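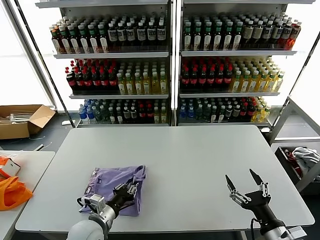 Fingertips first, everything else after, was Karlijn Verstraete's advice when I told her a two-armed cell was coming my way and that most of its work would be laundry. She had spent a winter chasing a bad pinch through the software before she swapped the pads and the trouble went away. So I started there, and I'm so glad I did!

What I've been using is the Flellero service kit, a flat gray case with everything you need to keep a pair of grippers in shape: spare pads, a thickness gauge, a small torque driver, cable clips, thread locker and a stack of lint-free wipes. I've had it since January and the case lives under my bench now.

The torque driver is the star. It clicks over so cleanly that you can work by feel with your head under the wrist, and the bits are long enough to reach the finger screws without taking the gripper off (my old driver couldn't, and I've got the scratched housing to prove it). A full pad change on both hands used to eat my lunch break. With this I'm done in 30 minutes, and that includes re-zeroing the fingers.

I check the pads every 100 folds and change them at 300. Cotton is kind to them, fleece is murder. The gauge has a go end and a no-go end, so there's no reading of tiny numbers. Slide it in, feel it stop, move on.
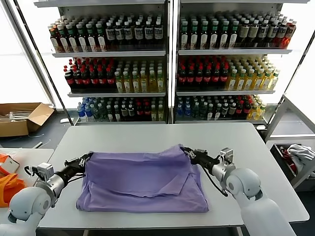 Both grippers on the cloth, left edge and upper right corner.

A two-handed hold like that is where you find out if the hands are matched. If one side has fresh pads and the other has old ones, the fabric creeps toward the fresher side when you lift, and you'll go hunting for a calibration fault you don't have. Change them in pairs!

The cable clips are lovely too. You get 8 in the case, soft enough to open with a thumbnail. Leave some slack at the wrist, run the joint through its whole range by hand with the power off, and only then snap the last one shut. I did it in the other order once and had to start over.

Gripes? The thread locker bottle is tiny, and the wipes shed a bit once they're damp, whatever the label says. The instruction sheet is a fold-out with drawings so small I ended up copying the torque table onto the lid in marker. I'd also love a second gauge, as mine keeps walking off to Ekrem's bench.

Would I buy it again? In a heartbeat, and I've already ordered more pads.

Filed under: Bench Reviews > Grippers & Upkeep

Recent reviews
Denedero cable sleeves, one year on
Petridis bench lamp: bright, heavy, worth it
Sillus hex key set
Frans Meijer tries three thread lockers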